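# Brullo Rebound Board, women's and youth football

I've coached the under-14 girls at Fovesby for long enough to have worn out three rebounders, and when the last one folded in on itself in the middle of a passing drill I sat down and drew the one I wanted. That drawing became the Brullo. I sell it from my own small workshop, I pack most of them myself, and if you write to me with a question it's me who answers (usually after training, so late).

It's a flat board on a hinged steel stand. You kick a ball at it, the ball comes back, and it comes back at the speed you'd expect from a decent teammate. Net rebounders are fun but they ping the ball up at shin height half the time, and my midfielders were learning to control a pass that never happens in a match. With a solid board the ball stays on the grass. First touch, turn, play it again. You can do that for ten minutes and be properly tired!

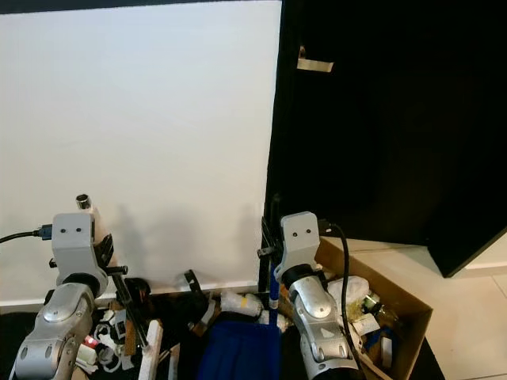

The stand has two positions. Upright is for passing along the ground, and the leaned-back one gives you a looping return for volleys and for keepers. Noémi Hegyi, our keeper coach, uses almost nothing but the second. She sets it at the edge of the six-yard box, has someone drive the ball into it from the side, and the keeper has to deal with whatever comes off. I thought the angle was too steep when I first built it and she talked me out of changing it. She was right, and I've stopped arguing with her about keepers.

## What you get

- One board with the stand already attached
- 2 ground pegs for grass
- A rubber foot strip for indoor halls
- A carry strap
- A drill sheet, both sides, written by me and corrected by Noémi

Weight is 36 pounds. I know that's more than the folding net kind. One adult can carry it from the car to the far pitch, and two of my under-14s carry it with a lot of complaining. I tried a lighter version called the Samen and it slid backward every time somebody hit it hard, so I dropped it. If you already own a Samen, please write to me -- I'll send you the heavier foot strip for free, and it does help.

## Indoors

We move into the hall once the evenings get dark, and the board comes with us. Fit the rubber strip before you put it on a hard floor. Set it square to the wall and leave yourself enough room behind to get a hand in, or you'll be fishing for balls all night. Futsal balls come off it a little slower than outdoor ones, so I have the girls stand a step closer.

Kristóf Somogyi at Katona asked whether his senior women's side could use it for shooting. Well, sort of. It will take the shots, but the return is fast and somebody will get one in the stomach. Keep it to passing and volleys and stand well back if you can't resist.

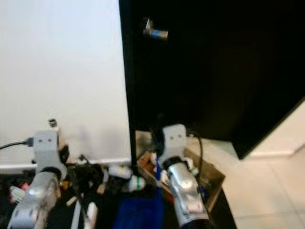
*Tiled floor and white wall, indoors.*

## Price and ordering

The Brullo costs $382, strap and pegs included. Shipping is extra and depends on where you are, so send me your zip code and I'll work it out. Clubs ordering more than one should ask me about a joint delivery, as the boards stack flat and it saves you a fair bit.

I build in batches. The next one should be ready in August, in time for preseason, and I don't take any money until yours is ready to ship. Put item number 3377 in the subject line so your message doesn't get lost among the parents asking me about kit.

If you're close to Fovesby, come down on a Thursday and try one. We're on the far pitch from six -- bring boots, and bring a ball if you have one, because we're always short.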